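Lonholm workshop opens its doors for an afternoon of robot arms

June 2018

There was a queue down the side path well before the doors opened at the Zorance workshop in Lonholm, and by the time the last visitors had been gently shown out in the early evening, 162 people had signed the book at the front desk. That is a very good turnout for a small firm on the far side of the railway, and the staff, who had baked for the occasion as well as tidied up, looked tired and thoroughly pleased.

Zorance has been in the old Bühler building since March, when it moved over from rented rooms in Zasberg with 12 staff and, we are told, a quite alarming number of boxes. Older readers will remember Bühler as the place where half the town seemed to have an aunt or a cousin on the packing line, and a fair few of those who came along were there as much to see the inside of the building again as to look at robots. The big windows at the back have been kept, you will be glad to hear, and so has the clock over the stairs (still four minutes fast).

Visitors went round in groups, starting with a short talk in the old canteen and moving on to the workshop itself, where the engineers took turns to show what they do all day. The firm works on robot arms for small workshops and laboratories, places where a full-sized factory machine would never fit through the door, let alone earn its keep. Much of the talk was about patience. An arm has to be set up, checked and set up again before anyone asks it to do something useful, and one engineer told our group, with real feeling, that cables take up more of her week than anything else.

The table that drew the biggest crowd was the one with two arms on it, a larger one with a long white section and a smaller black one, both ending in grippers. Children were allowed right up to the rope, and their questions were better than ours. Could it tie a shoelace? (No, or at least not yet.) Does it get bored? Would it be able to pick up an egg? That last one led to a long and very cheerful explanation of how hard a gripper ought to squeeze, and how you might go about teaching it to stop.

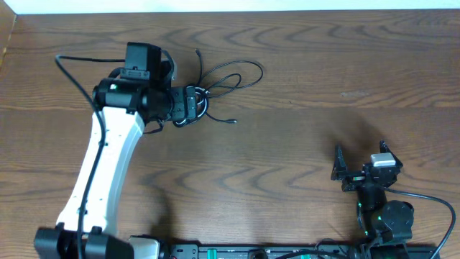
Upstairs there was tea, along with a table of leaflets for school leavers, and the firm says it hopes to take on two apprentices once the summer is over. A collection tin by the urn raised 500 euros for the Lonholm library's reading room, which has been waiting rather a long time for its new roof.

The other item of news, slipped in at the end of the talk, is that Zorance would like to run a regular evening for anyone curious enough to come, whether or not they know one end of a screwdriver from the other. A sheet was put out for names and 51 had been added by closing time, several of them in crayon. Details will be pinned up at the library and in the workshop window as soon as the evenings have been settled.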